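Wildale Hall Roof Works
Minutes of the Progress Meeting held in June at 4 pm

Present: A. Caldeira (Chair), representatives of Badow Roofing, Marinho Surveyors and the Wildale Hall management.
Apologies: Tandby Scaffolding.

1. Minutes of the previous meeting
Agreed as a correct record.

2. Progress on site
Badow reported that the north slope had been stripped and felted. Of the 61 battens found to be rotten, almost 40 had been replaced. Slating would start once the lead valley had been signed off.

3. Gutters
Marinho advised that the cast iron gutter on the east side had cracked at two joints. Repair was preferred to replacement. Badow to price both options before the next meeting.
Action: Badow 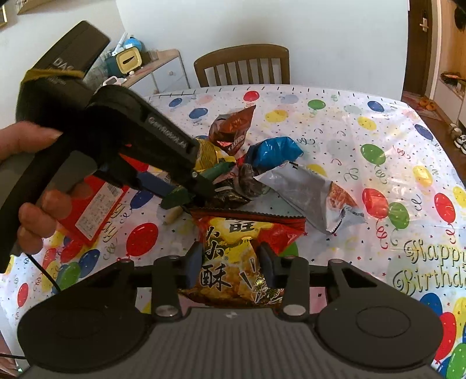

Snack bag on the table with the balloon-patterned cloth.

4. Scaffolding and access
Tandby had written to confirm that the scaffold would remain in place for a further 30 days at the existing hire rate. The Hall management asked that the side entrance be kept clear during evening lettings. Badow agreed to move the slate pallets to the rear yard.
Action: Badow

5. Loft insulation
The Chair asked whether the new insulation would block the eaves vents. Marinho to inspect and report in writing. Mr Caldeira requested that a drawing be attached to the report.
Action: Marinho

6. Costs
The contingency sum had not been drawn upon. The gutter repair, if approved, would be charged to it.

7. Any other business
The Hall management reported a damp patch above the kitchen door. Badow to check the flashing.
Action: Badow

The meeting closed at 5.10 pm. Date of next meeting to be circulated.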